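Build the wires before the next wind farm
15 September 2022

The state has approved another wind project at Kondarholm, and the announcement was all about turbines. There will be plenty of them, on good ridges, with a decent wind record. What the announcement left out is how the power gets to anyone who wants it.

The line out of Kondarholm runs to the substation at Camacho. It was put up to serve farms and a sawmill, and it is full on any windy afternoon already. When it is full, the turbines are told to slow down. The owners call this curtailment. People paying the bills would call it waste, if they were told about it.

I have lived beside that line for 17 years and I have nothing against wind farms. I can see two from my back step. My complaint is with the order we do things in. Generation gets a ribbon and a minister in a hard hat. Transmission gets a planning hearing in a hall with bad heating, and then it gets put off until November.

The usual defence is that private money will build the generators and the network will catch up. It hasn't so far. Trukora, which wants to build the new farm, has said it will pay for the connection to Camacho and no further. Fair enough, it is a generator. But past Camacho the line belongs to Reludbridge, and Reludbridge says it can't spend on an upgrade until it knows the generators are coming. Each waits on the other, and both are acting within the rules.

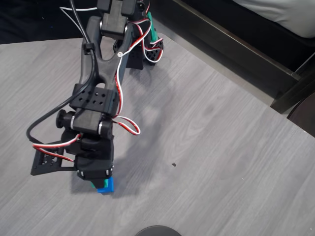

What should change

First, the state should pick the route and buy the easements itself, before any developer turns up. Landholders would deal with one body and be paid at one rate. At present the farmer who signs early gets less than the neighbour who holds out, and there are families here who no longer speak because of it.

Second, no new project should be approved on a line that can't carry it. A simple rule, and it would have stopped Kondarholm for a couple of years – which I accept. A farm that runs at half its output is a poor way to spend those years anyway.

There is the matter of cost. Lines are dear, and putting them underground is dearer again. Some of my neighbours want the whole route buried and I don't think they will get it. I would settle for burying the stretch past the school and the river flat, and decent towers on the rest.

Submissions on the Kondarholm connection can be posted to PO Box 2404, Camacho. Mine went in on Monday. It runs to two pages, and most of it is about the easements.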